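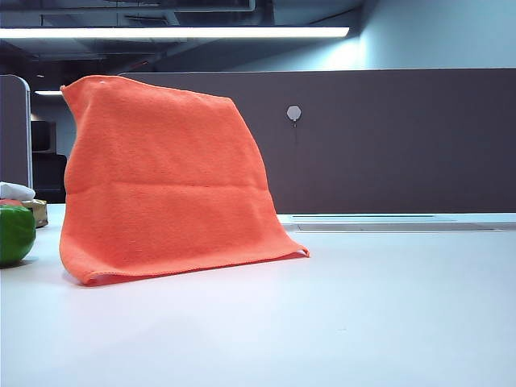 Dye notebook – January, weld and madder, second go

Search this notebook
Search
Enter keywords

Started at 9.15, kettle on first. Picking up where I left the madder before the break, and I've got Tolera's weld to use up as well, so this entry is going to be a bit of a jumble. Sorry to whoever reads it after me (probably Lensa, hello Lensa).

Wool is the Gurodwood two-ply again, the undyed cream. Wound off and weighed 235 g dry, in small skeins, tied loosely with cotton in figures of eight. I tied them too tight last time and got those horrid pale bands right round every skein, and it took me ages to work out that it wasn't the mordant at all. Cotton ties, loose, four per skein. I've written it on the inside cover too.

Scoured in the big pan with a squirt of the Jimeck wool wash. Water came out greyer than I thought it would for a yarn sold as clean, so I did it twice. Lensa reckons once is plenty with Gurodwood but she uses hotter water than I dare to. I felted a whole jumper's worth two winters ago and I'm still sore about it.

Mordant

Alum at ten per cent of dry weight, so 23.5 g, and I rounded up to 24 on the kitchen scales as they don't do halves. Dissolved it in a jug of hot water before it went anywhere near the pan. Brought the lot up slowly to just under a simmer, held it an hour, turned it off and went to answer emails. By the time I came back it was lukewarm and I'd lost track of how long it had sat. Call it most of the morning. Nothing wrong with that, more time in alum never seems to hurt.

No cream of tartar this round. I had it in the last batch and the madder came out more towards salmon, and I want to see whether leaving it out shifts things back to brick. Changing one thing at a time is very dull but there we are.

Madder

Ground root from the Pal tin, the older of the two. Soaked overnight in cold water, and I poured off the first soak and kept it in a jar. People say the yellows and browns come out first, so in theory what's left is redder. The jar liquid is a sort of weak tea colour and I'm keeping it to try on scrap.

Filled the dye pan to the 2,000 ml line and added a pinch of chalk, our tap water being so soft. Heat is the bit I always get wrong! Had the thermometer clipped on this time and kept it at 60 and no higher. It crept up to 68 while I was hunting for the wooden spoon, so I took the pan off for a few minutes and it behaved after that.

Looked in after an hour: orange, definitely orange, a bit disappointing. After two hours: getting there. Left the skeins in to cool with the heat off. Wet wool always looks darker than it ends up, so I'm not writing a colour down until it's dry. I wrote "proper red!!" in the November entry and then had to cross it out.

Weld

Tolera Wako grew this on his allotment and dried it in the shed, stalks and all. Chopped it up with the garden snips, which made a mess of the floor. Simmered in its own pan for an hour, strained through an old pillowcase. It smells like boiled cabbage that's been left in a car. Window open, January or not.

One skein in, 40 minutes, and it's the brightest yellow I've had from anything. I want to overdye half of it in the leftover madder and see if I get a decent apricot. Lensa thinks it'll go muddy. We have a packet of biscuits on it.

Codari indigo arrived as well but I'm leaving that for another day. The vat needs a whole afternoon and I've got to be out by four.

Odds and ends

– Skein tags: the pencil ones survived the bath, the "waterproof" pen didn't. Pencil from now on.
– The blue bucket has a hairline crack near the handle. Still holds water, don't carry it full.
– Alum running low. Enough for two more batches this size.
– Yardage on the last finished lot came to 1,408 yards, which is almost enough for Lensa's blanket if she does the narrower border.
– Must ask Tolera what month he cut the weld. If it was after flowering I'd like to try some picked earlier.

3.40, madder pan still warm. Lid on, note stuck to the lid so it doesn't get tipped down the sink. Will rinse tomorrow and do the light test strips once everything's dry, one half in the window and one half in the drawer as before.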